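Forum > Compacts numériques > Vosow > Détection de clignement, ça marche chez vous ?

jin_66
mai 2023
Salut, Vosow 14 reçu hier. Message "yeux fermés" à chaque portrait, même yeux grand ouverts. Firmware à jour. 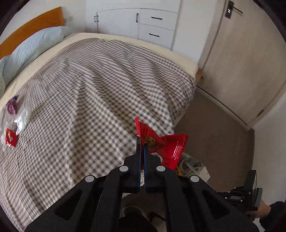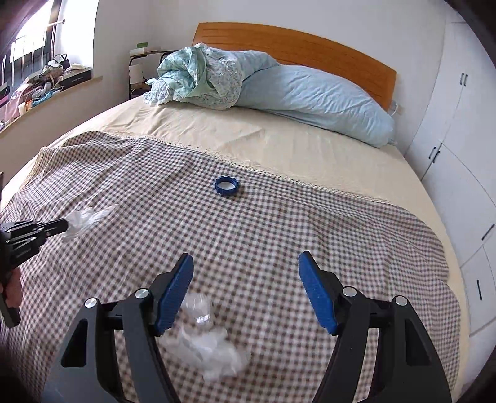
Les deux dans la chambre.

Gostitz
Normal, pas de visage. Lunettes sur tes portraits ?

jin_66
Oui ma femme. Reflets peut-être ?

Jianguo Hou
Reflets, sûr. Menu page 99 de la notice, tu coupes l'alerte et basta.

resach
Pas d'accord. Couper = tu rates les vrais clignements. Passe plutôt en priorité visage, iso fixe.

Jianguo Hou
Mouais. 1359 portraits depuis l'achat, alerte coupée, jamais regretté.

Nighat Chaudhry
Attention, l'alerte se réactive si on change de mode scène. Chez moi en tout cas

jin_66
Ok testé sans lunettes, plus rien. Je coupe quand même, merci a tous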